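Havitz Trail Maintenance Group
Minutes of the regular meeting, April 9, 2025
Chair: Gwenllian Pritchard

1. Previous minutes
Approved with one correction: the culvert quote came from Mahasneh, not Prisance.

2. Surface, Porunness section
The path is compacted sandy soil with small stone. The right side has a smoother worn track. The left side is rougher, with loose gravel, and was last graded in November. Pritchard proposed raking the loose material back toward the low spots before ordering more stone. Agreed. If stone is still needed, the order is not to exceed 11 tons. 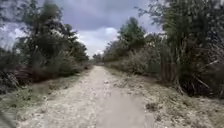

3. Brush and trees
Low shrubs are to be cut back to the outer edge of the grass verge. Dead leaning stems on the right are to be checked from the ground first. Any stem that could reach the path goes on the contractor list. Live trees are not to be pruned under this item. Cut material is to be chipped and removed, and not left on the verge.

4. Drainage
Some 3 inches of silt reported in the culvert at the north gate. Prisance to inspect and quote for clearing.

5. Tools
Two loppers returned from sharpening. Replacement rake heads (4) approved.

Actions
Pritchard: contractor list, stone estimate.
Prisance: culvert quote.

Next meeting: date to be sent by email.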